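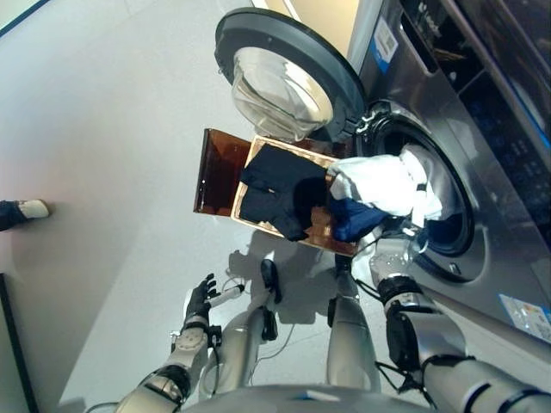 4.3 Segmentação da roupa e transição entre subtarefas

O módulo de planeamento Candano parte do princípio de que cada peça pode ser tratada como um objeto isolado, com um ponto de preensão e um destino. Temos dúvidas quanto a isso. Na Figura 3, a mão direita segura a extremidade inferior de uma peça branca que em parte ainda pende do tambor e em parte já sai sobre a borracha, por cima de uma peça azul. Em que estado está essa peça: dentro ou fora? O grafo de tarefas só admite 2 respostas, e o classificador escolhe uma delas com uma confiança que não nos parece merecida. Das 2,141 transições anotadas, 120 foram marcadas como ambíguas pelos anotadores, e o classificador não assinalou dúvida em nenhuma. A calibração por temperatura baixou o erro médio, mas deixou estes casos como estavam.

Figura 3. Peça em posição intermédia entre o tambor e o cesto, vista da cabeça do robô.

O segundo problema é o das peças escuras. A profundidade estimada degrada-se sobre tecido preto, e o controlador de preensão compensa com um limiar de força fixado à mão. O limiar foi herdado da configuração usada em Rorton e não encontrámos registo de como foi obtido. Aumentar o conjunto de treino para 4,000 sequências melhorou a máscara de segmentação; a escolha do ponto de preensão quase não mudou. Suspeitamos que a métrica habitual, calculada sobre a máscara, mede pouco do que interessa ao controlador.

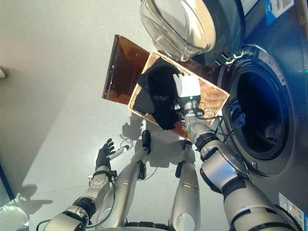

Figura 4. Preensão de uma peça preta junto ao bordo do cesto.

Suryani Sumampouw contestou esta leitura durante a revisão interna: a seu ver, o limiar fixo é um defeito de implementação, e uma política treinada de ponta a ponta dispensaria tanto a máscara como o grafo. É possível. Os ensaios com a política Cavinby, porém, foram feitos com uma única disposição da máquina e do cesto, e não sabemos separar o que a política aprendeu sobre tecido do que aprendeu sobre essa disposição. Mantemos por isso o planeador explícito, com um terceiro estado, "em trânsito", que suspende a transição até nova observação. O custo em tempo de ciclo é discutido na secção 5.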